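What I Took Home from a Room with a Laundry Basket

I went to the open day at Vullix because a friend of my sister had a ticket she could not use. I work in a hotel, in the department that takes care of rooms, so I have folded more towels than most people who write about robots. My English came late in life and my knowledge of engines is small, but about sheets and bathrooms I may have an opinion.

The firm has built a small flat inside its hall, with white walls and a bathroom corner, and there it teaches its machine, called Retance, to do housework. Visitors were let in by small groups, and each group could stay a good while. Daiane Bragança, the engineer who received us, spoke slowly and did not laugh at simple questions. She told us that many people look only at the hands of the machine, and that she would like us to think also of what the machine sees from its wrists.

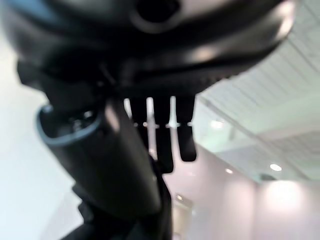

Must a robot for the home be as fast as a person?
Speed matters very little to me, if the work is done while I am away, but it must be careful and it must know when to stop.

I asked this of several visitors in the corridor and most of them did not agree with me. A man told me that if a robot needs an hour for one basket, he prefers to do it himself. I understand him. But he was thinking of his own basket, and I was thinking of my mother, who cannot bend any more. For her an hour is nothing. She has the whole afternoon.

What I liked less is how the future was presented to us. On a wall in the entrance hall there was a text which promised "a home without effort". I do not believe in such a home, and I am not sure I want it. Somebody will have to buy the soap and repair the machine, and somebody will have to decide that the blue towels are for guests.
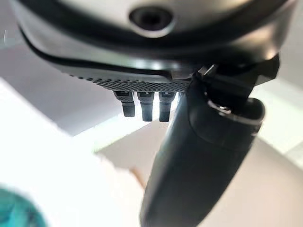

The difficulty of cloth

People outside my profession think that cloth is easy because it does not break. In truth it is the worst material. A cup has the same form each time you take it, but a towel has a new form each time it falls. When I began, my supervisor corrected me for 2 weeks before I could find a corner without looking. So I was not impatient with Retance. I was rather moved that serious people spend their days on a thing for which I was never once thanked.
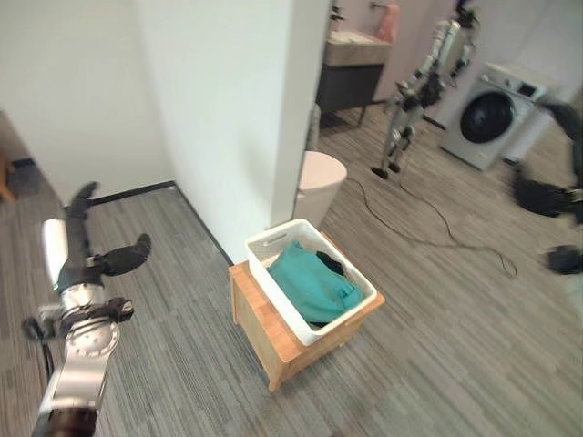
Who should be asked

My complaint is a modest one. Of the 208 persons who had registered for the open day, I met only one other who cleans for a living. The rest were students, investors and curious families. If these machines are meant for our work, then we should be invited first, with the hours paid, and our remarks should be written down. Ms Bragança agreed with this and gave me her address. I have already sent her a letter of 2 pages, mainly about bathrooms.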